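Mudado Round Bin – Set-Up Guide
Section 4: Fitting and changing the liner

Use this section each time you put in a new bag. The 10-gallon liners from Sturari are thin and tear if they are dragged over a dry thumbnail, so take your time with the rim.

Before you start

Stand the bin on a hard, level floor. Check the inside wall and wipe off any crumbs or glue left from the last bag. Move cloths and trays far enough away that you can get at the bin from both sides.

Fitting the liner

1. Open the bag fully and shake some air into it.
2. Lower the closed end into the bin and push it down toward the bottom. Keep hold of the top edge.
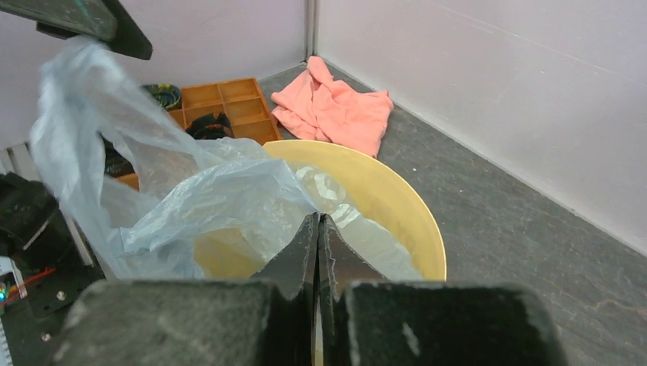
3. Pull the top edge outward, a little at a time, working your way around. If one side comes up short, slacken the opposite side first.
4. Fold the spare film down over the outside of the bin. Leave the hem loose – a tight hem splits when the bag fills.
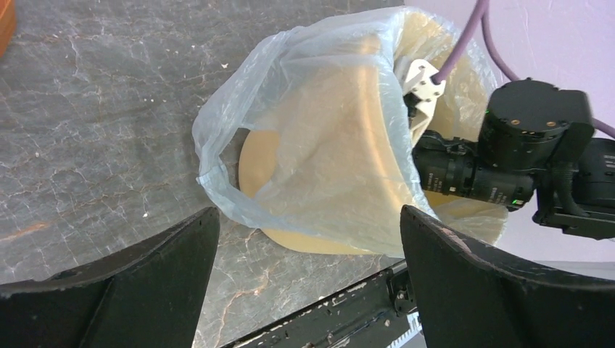
5. Press the film against the inside wall with the flat of your hand to let out trapped air.
6. Look for places where the bag has slipped and the bare wall shows. Lift the film there and fold it over again.

Note: Two people can do steps 1 to 4 faster. Each takes one end of the bag and keeps it off the floor until it is open.

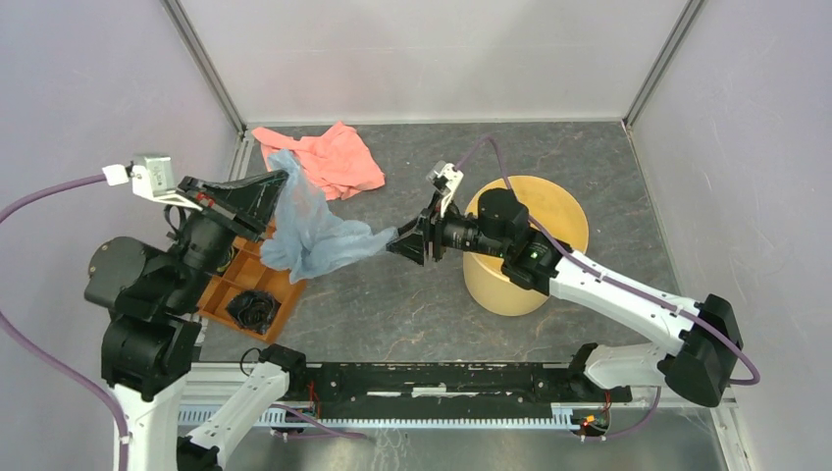
Kerstin Lammers writes that she skips the shaking and blows into the bag, and that her liners sit just as well. Either way works, as long as the bag is open before it goes in.

Caution: Do not put fabric you want to keep in a lined bin. Dark items are easy to miss when the bag is tied.

Discarding cloths

7. Hold the cloth over the middle of the opening and let it drop. Do not push it down the side, where it can pull the liner in with it.
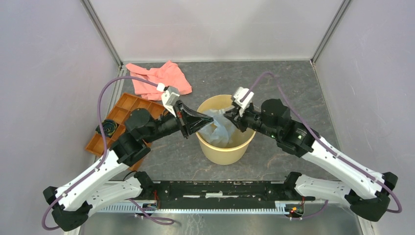 8. Change the bag when it is two-thirds full. Unfold the hem, gather it in one hand and lift straight up.

Spare liners come in packs of 100, part 511.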